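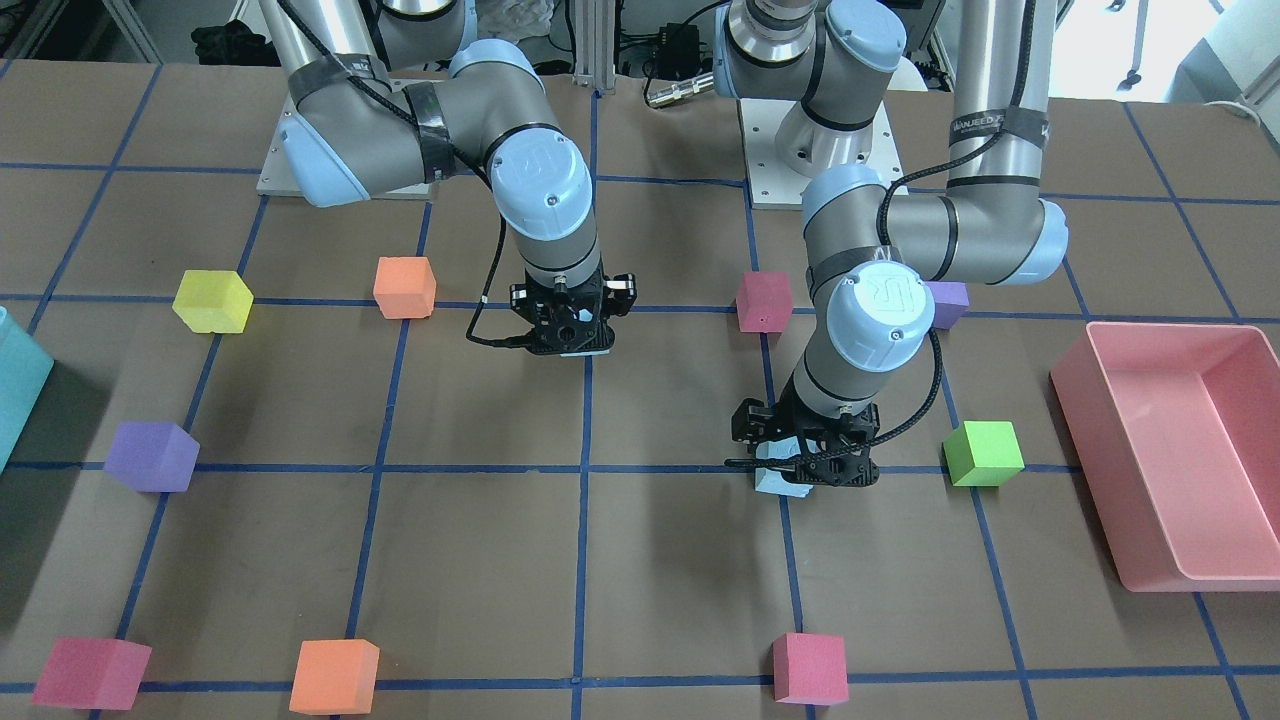
Zisico has opened orders for the Trekness bench kit, a two-arm package for colleges and small workshops that want to teach or test pick-and-place work. The kit is sold as one set, with both arms, their grippers, the mounting plates and a teach pendant for each arm. Practice tasks use foam cubes and a taped grid, with one gripper able to hold a cube low over the table while the other hangs clear above the squares. Buyers can mark out their own table with ordinary tape.

The kit was developed at the company's Codthorpe workshop and will be on show there in August.

"Most of our customers have one table and not much time," said Noreen Lenihan, product manager at Zisico. "They want to bolt the arms down and get on with a task the same morning – sorting by colour, filling a tray, setting pieces out in rows."

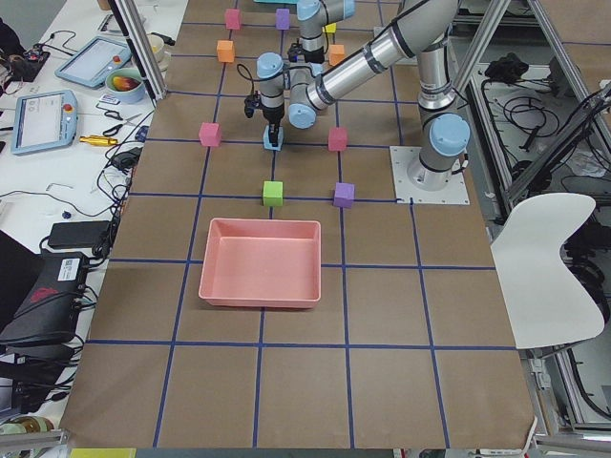
## Training and support

Every order includes 8 hours of training, given on site by Ó Dálaigh, the company's installation partner. The course covers mounting, use of the pendants, emergency stops and a first set of cube and tray exercises. A printed workbook with 40 graded tasks comes with the kit.

The first production run is limited to 100 kits. Orders are taken through the Codthorpe office, and a deposit is payable on booking.

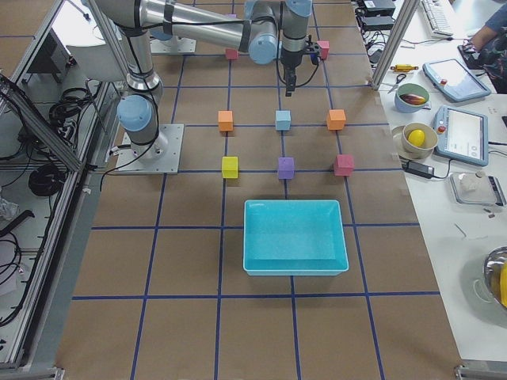 *Foam cubes set out in two rows behind a turquoise tray, with a Trekness gripper above the grid.*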